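Pre-session inspection, bimanual cell 2, Kinell site
Task: carton flap folding, demonstration collection for the Zekis policy set
Date: 4 July 2022
Episodes on disk before start: 1381

1. E-stop, both arms. OK.
2. Rail racks free of debris, carriage bolts tight. OK. Left rack wiped down.
3. Finger wear. Scuffing on the edges, cosmetic. Fingers close fully. Recheck in April.
4. Cable slack through full travel. OK, but the loop swings wide on the left side -- keep the speed limit at 40 percent until it is clipped.
5. Table surface. Smudged, no loose tape. OK.
6. Wrist camera view. Both grippers and the flap must be visible during the fold approach. OK.

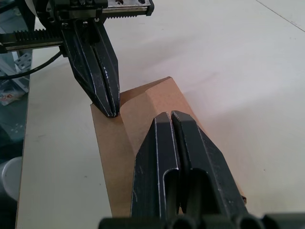
Prukov comments that item 6 should not pass on visibility alone. The episodes rejected in April all had the flap in view at the start and lost it behind the near fingers halfway through the fold. Add a check at mid-fold and log the result per episode.

Response: accepted. Item 6 is now 6a (approach) and 6b (mid-fold). 6b is open until the next dry run.

7. Clock sync between arm controllers and camera. OK after restart.
8. Sheet stock. Flat, single crease, no tears. Discard any sheet that has been folded in an earlier episode.
9. Operator reset procedure posted at the station. Missing. Zacharopoulos to supply a new copy.
10. Failed attempts kept and labeled, not deleted. OK. 409 labeled so far.

Status: cleared for collection at reduced speed. Items 6b and 9 open.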